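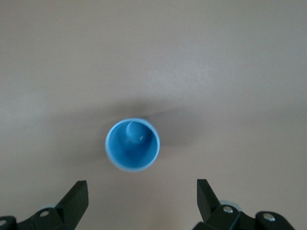 Vudeck, 5/30/19

Handout 12: Measuring Small Volumes of Liquid
Instructor: Nanna Bundgaard

Units. Volume is reported in milliliters unless the problem set states otherwise. One milliliter equals one cubic centimeter. Do not mix the two in a single table.

Reading the meniscus. Water in a narrow glass tube curves upward at the wall. Read the bottom of the curve with the eye level with the liquid. Reading from above gives a value that is too high — this is parallax error, and it does not average out over repeated trials.

Choice of vessel. A drinking cup holds liquid but does not measure it. The wide opening means that a small change in height is a large change in volume. Use a graduated cylinder for Part A and a pipette for Part B. Beaker markings are approximate and may not be cited in a report.

Uncertainty. For an analog scale, take half of the smallest division. When one reading is subtracted from another, the uncertainties combine as the square root of the sum of squares.

Check by mass. Weigh the vessel dry, add the sample, weigh again. Divide the difference by the density of water at the recorded temperature (table on page 21 of the reader).

Problems 1 and 2 are due at the next meeting. Bring the reader to Room 611.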